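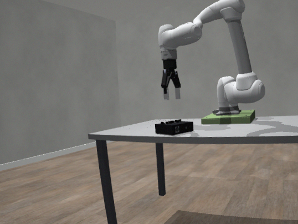
Sequencing a record is the job bands leave until the night before the files are due, when everyone is tired and the drummer has gone home. You have ten songs, possibly eleven if the bass player gets his way, and they all have to stand in a line. Start on a cleared surface. A bare table will do, something like the white one the robot arm is standing on, with enough space to slide bits of paper about. Write each title on its own card, with the key, the length and the first and last sound you hear. "Hiss, then shouting" is a perfectly good entry.

Now pick your opener. It is rarely your best song. It is the one that sounds most like a door being opened, and on our first Plero album we ignored this and began with a six-minute drone. We pressed 420 copies. I still have most of them, should you need to level a wardrobe.
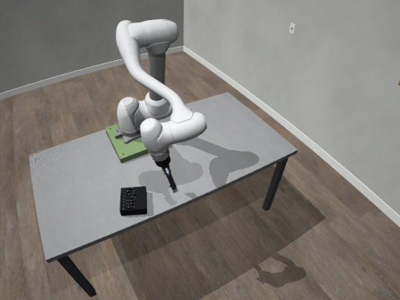

Next, choose the closer, and put the two cards at opposite ends. Everything else is the middle, where albums go to die. Look for neighbours that share a key and a tempo and move them apart, unless you want people to think the first one had a false ending. Two waltzes in a row is a statement. Three is a folk club.

If you are going to vinyl, split the pile into two sides before you get attached to anything. Loud, bright songs suffer near the label, so end each side on something quiet – Gustix, who cut our second record, sent it back with a note reading "cymbals, no". 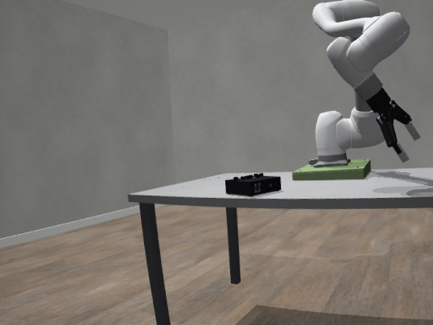 Play only the joins. Take the last 60 seconds of one song and the opening of the next, and go through the whole record that way. Set the gaps by ear while you do it. A slow fade wants hardly any silence after it, a dead stop wants a breath, and the default two seconds your software suggests is right for neither.

Then leave it for a day and listen to the lot while washing up. Wherever you reach for the skip button with wet hands, that's your problem song. Ours was the title track. We moved it to side two, where it has bothered fewer people, and the Wastau shop played it twice.

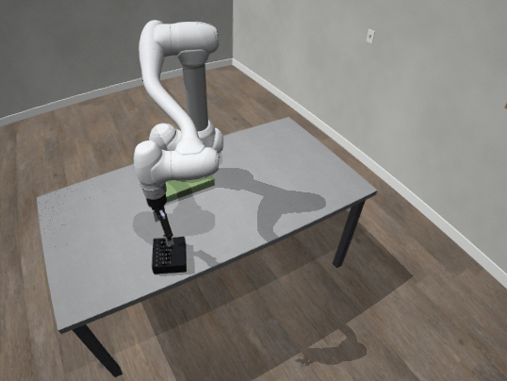

Last changed: 10/07/2020

One addition, after several emails. Yes, streaming listeners will shuffle it anyway. Do the work regardless, but put something short in the second slot, as plenty of them leave there. The Rønning sessions had 3,881 plays on track one and 100 on track three, and I have stopped looking at track four.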